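My business partner stopped trusting me over one missed deadline. Can I fix it?
Babita Pandey

We run a small shop together and I blew the Suwannarat order. I've said sorry 10 times!

Hryhorii Pavliuk

Stop apologizing and start keeping small promises, ones she can check.
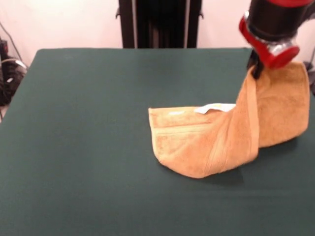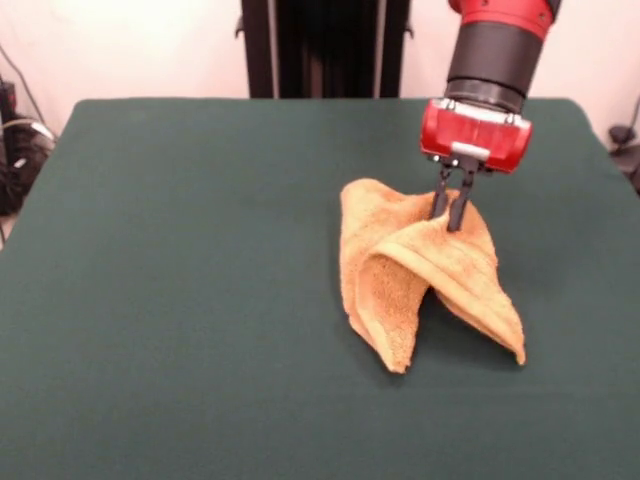

My own partner and I had the same mess in August. What helped was one dull job each, done daily without reminders. Even something like folding that orange towel on the green table would count, if you said you'd do it.

Flanum

Just give it time lol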